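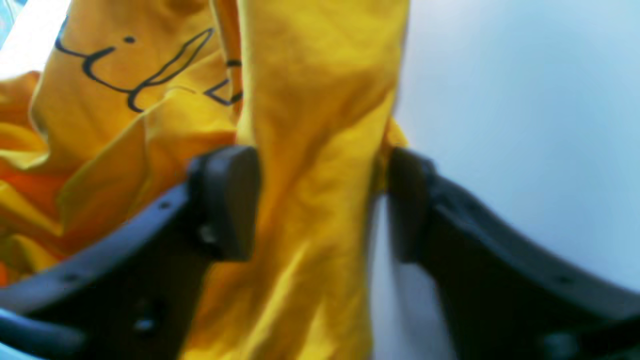 Anisa Krishnan
Lecturer, Energy Markets

Week 6 notes: Natural gas storage and the seasonal spread

Gas demand peaks in winter while production stays fairly flat. Storage bridges the gap. Operators inject from April to October and withdraw from November to March.

The seasonal spread is the winter futures price minus the summer price. A storage lease has intrinsic value when the spread exceeds injection, withdrawal, fuel and financing costs.

Worked case: Kenddale field. Maximum withdrawal is 40 units a day when full, falling to 20 once the field is half empty. Working capacity is 2000 units; the opening inventory is 1453. Find the space left to fill (547), then value it at the net spread.

Cushion gas is excluded from all of these figures – it stays in the ground to hold pressure.

Extrinsic value comes from re-trading the position as the curve moves. We take this up next week using the Rukard lease. Read Fahmy, chapter on ratchets, first.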